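## Standby draw in the Bokgate units: what the May readings show

The plug-in meters came back from the Bokgate units at the end of May, and the logs have now been read. Each meter recorded energy in watt-hours at fixed intervals, with the appliance switched off at its own control but left connected at the wall outlet. The purpose was to measure standby draw alone. Energy used while an appliance was running was logged to a separate register and is left out of this item.

Six of the meters were Craddock units with a backlit display. The display takes its power from the outlet side of the circuit, so its own consumption doesn't appear in the reading for the appliance. It does appear on the unit's main meter, and anyone comparing the two sets of numbers should expect a gap. Ynyr Dafis has the correction table and will send it on request.

Appliances with a purely mechanical switch drew nothing the meters could resolve. A basic toaster with a spring lever and a bimetal or timer release falls in this group, as does a kettle with a steam cutoff. In both cases the switch opens the heating circuit and no supply is left running. Models with a clock, a touch panel or a lit ring keep a small power supply live at all times — usually a capacitive dropper in the cheaper ones and a switch-mode supply in the rest. 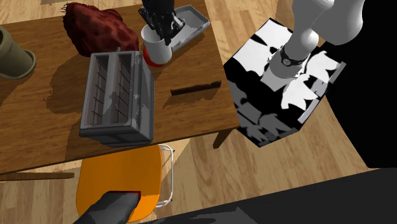 Tudur Probert wrote in to say that the comparison is unfair to the capacitive type, as a low-cost meter tends to misread a load with a poor power factor, and that he would put no trust in any figure taken below the lowest range printed in the Cluner manual. The point is accepted. The Cluner meters measure true power, but their accuracy is stated only down to 2 watts, and most of the kitchen readings fell under that line. They have been marked "below range" in the log and should be treated as an upper limit.

The complete log holds 1,923 entries. Two meters lost their clock settings when a breaker was reset, and the entries after that point carry the wrong time. The energy totals are kept in separate memory and were not affected. The time stamps have been left uncorrected, with a note in the last column.

The largest continuous loads were outside the kitchen. Network equipment, set-top boxes and the older Plurnen heating controllers accounted for most of the overnight base load. The Plurnen controller uses a small iron-core transformer that stays energized whether or not the heating is called for, and its case is warm to the touch in summer. Replacement boards with a switch-mode supply fit the same backplate, but the terminal order is different and the wiring has to be labeled before the old board comes off.

Meters still out on loan should be returned with the log intact. Do not hold down the reset key, which clears both registers.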